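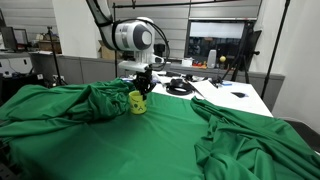 Projet de semestre : le gobelet et la nappe

J'ai repris le projet de manipulation en binôme avec Bhavana Pinto. Notre sujet tient en une ligne : saisir un gobelet posé sur un tissu froissé, le déplacer, le reposer debout. Le tissu est vert, le gobelet est jaune avec une tête qui fait la moue imprimée dessus. Dans le groupe on l'appelle Gandine.

Sur une table nue, la prise était réglée en septembre. Avec le tissu, le fond du gobelet n'est plus forcément à plat et les plis cachent parfois le bas. Notre première méthode cherchait le bord supérieur, calculait un centre et descendait tout droit. Quand le gobelet penche, le centre est faux et un doigt de la pince vient appuyer sur le rebord au lieu de passer à côté.

Ce qu'on a changé

Bhavana a réécrit l'estimation de pose. On ajuste maintenant un cylindre sur les points jaunes, en laissant l'axe libre. Le calcul prend 700 ms sur le poste du labo, ce qui est long, mais on ne le fait que 2 fois par essai : une fois de loin, une fois juste avant la descente.

De mon côté j'ai repris la fin du mouvement. La vitesse est réduite sur les derniers 40 mm et le bras s'arrête si l'effort vertical dépasse le seuil. Il remonte, se décale et recommence. Le seuil est encore réglé à la main.

Résultats

Sur la dernière série de 24 essais, les échecs viennent presque tous du même cas : le gobelet au pied d'un gros pli. La pince touche le tissu avant le gobelet et l'arrêt se déclenche trop tôt. Babar Talpur, qui encadre le cours, propose de choisir l'orientation de la pince en fonction du relief autour. C'est la suite logique — il faudra une carte de hauteur du tissu, et pour l'instant on n'en a pas.

À faire avant la soutenance

Nettoyer le dépôt, qui contient encore trois versions du script de calibration.
Refaire la série avec les plis disposés autrement.
Écrire la partie du rapport sur le seuil d'effort.

Le code sera mis en ligne après la note.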